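October
Drorico Technical Papers
Print this page | E-mail this page

4.2 Setting up the wrist camera in the simulated cell

The Nistor cell was set up in simulation before any changes were made to the real one. The wrist camera is fixed to the gripper body, so both fingers stay in view at all times. We kept its mounting angle the same for all 117 trial picks and changed only the lighting and the position of the container.

Finger opening was set by hand at the start of each batch. If the gap was too narrow, a finger struck the side of the can on the way down, and the arm had to be sent back to its start pose.

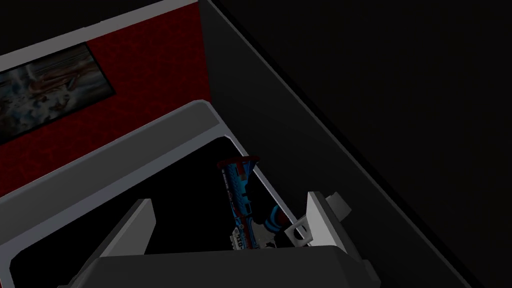
Figure 6. Wrist camera view in simulation, with the fingers open on either side of a can-like object in the container.

The second setting was the light level. Dark interiors gave the depth estimate little to work with, and 23 of the picks were stopped for this reason. We raised the fill light one step at a time until the estimate held steady, then saved the value with the cell file. The wall pattern and other background items were left alone.

After each software update the camera offset was checked again against the fingertips. The check is short and can be run from the Demcombe console without reloading the cell.

Contact: Drorico papers desk | Copyright Drorico | Back to top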